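Workshop notebook, January
Entry by: V. Amaral
Subject: Inventory of retired office computers, Nair building

The transfer of the Plivano paper ledger to the new asset register was completed this morning. The ledger lists 293 units; the register now holds the same number. Tags issued before 2000 carry no site prefix and have been entered under Gruridden.

13 entries lack a purchase order. Tindia has been asked for copies - no reply as of 4:15 p.m. These lines remain open and should not be closed by other staff.

Shelf 83 is reserved for towers awaiting a disposal decision. Loose memory is to be bagged and labeled with the tag of the parent unit.

Open tower, side panel off:

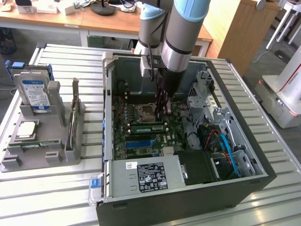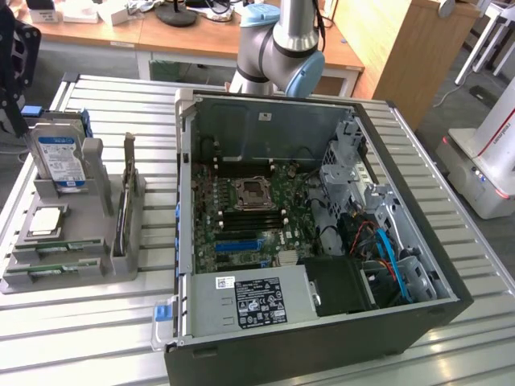
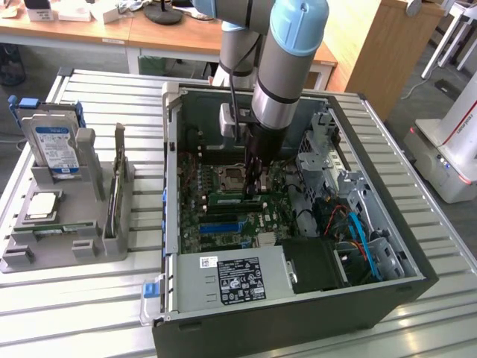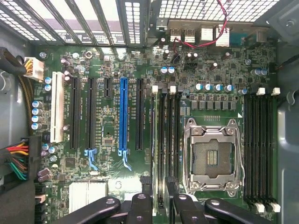
Outstanding items
Purchase orders, as noted. Second signature on the ledger transfer form.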